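To: shopfloor-automation list
Date: Wednesday, March 3, 2021
Subject: Re: Can an arm take over the breaker sorting bench yet?

On the list, a subscriber at Mokeck wrote:

> We still sort returned miniature breakers by hand. They come in mixed
> totes, someone picks each one up, checks which way the toggles are,
> and puts it in the right bin. Management has seen a video of an arm
> doing this and wants to know why ours can't. Has anyone on the list
> run small DIN-rail parts with a collaborative arm for more than a
> demo? What broke first? I am less interested in the vision side,
> which the vendor says is solved.

Short answer: partly. We have been running a test cell at Tundeck since last fall for a similar job, single parts off a short belt and onto a flat board. It is not in production. Comments below apply to that cell only and to two-toggle breakers.

The board is covered in cardboard and taped off into cells. The cardboard keeps the housings from skating when they are set down, and the blue tape gives operators and programmers the same names for the same spots. Row and column go straight into the log. The arm is mounted at the right side and reaches across to the belt, so the cells nearest the operator's side are a different reach problem from the ones next to the belt. Test those first if you copy the layout.
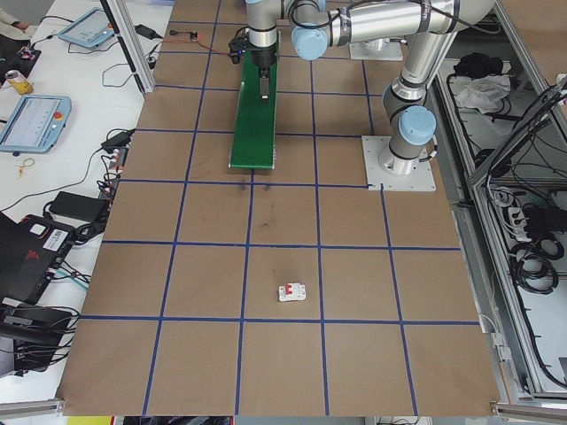
1. Picking

A breaker lying flat is an easy grasp. A breaker on its side is acceptable. A breaker standing on end is where we lose time, since the fingers tip it before they close. In our last run of 2000 picks the arm missed 13, and nearly all of those were standing parts. That sounds good until you remember that each miss stopped the cell and a person had to walk over and clear it. If your totes are mixed, you need something upstream that lays the parts down. We have not built that.

2. Toggle state

I disagree with your vendor that vision is solved. Red toggles on a white body are about the best contrast you can ask for, and we still get bad reads when the overhead lights throw glare on the housing. Diffusers helped. Flipping the toggles with the arm is a separate task. We tried it with the Kekana fingers and gave up, as the part slides before the toggle moves. A fixture to hold the body would fix this, but then you are paying for a fixture per frame size.

3. Speed

A practiced person beats the cell by a wide margin on mixed parts. On a single part type the gap is smaller, and the arm does not slow down after lunch. Budget for the time somebody spends at the teach pendant, too. Every new housing shape has cost us most of a shift.

4. What broke first

Cables. We taped ours along the arm and the tape needs checking weekly. Next was the cardboard, which scuffs and gets replaced. The arm itself has given no trouble.

For your bench I would automate the one part type with the highest volume and leave the mixed totes with people for now. The Curumora feeder may change that answer. We expect to have one on trial in April and I will post miss counts here, including the standing parts.

If you can send the housing dimensions and the weight of your heaviest part, I can tell you whether our finger spacing would suit it.

Tundeck test cell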